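A visit to the Bendar care robotics flat, 24/06/2019

I'd been looking forward to this one since May, when Lleucu Edwards kindly said she would find us a morning. The flat is fitted out like an ordinary home, with a proper kitchen and plenty of daylight, and after the long drive the tea was very welcome!

Lleucu looks after the arm they call Pratau, and she let us watch her go through the whole morning check – no rushing, plenty of questions. She begins with the gripper fingers, wiping the pads and feeling for play, and then she goes over the wrist camera, whose little bracket has two screws that like to work loose. The arm has done over 2,000 hours and is on its second set of pads.

After that she swings the wrist slowly through the living area and keeps an eye on the camera picture, with the kitchen units and the big window coming round at all sorts of angles.

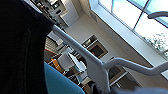
Cables and spares

The wrist cable is the part that wears. Lleucu changes it every 300 hours and leaves a generous loop at the elbow, having once made it too short (she told us this quite cheerfully). Spares come from Jenkins in Lokthorpe, and she keeps two cables in the drawer. We stayed well past lunch, and I've promised to send her our own pad log.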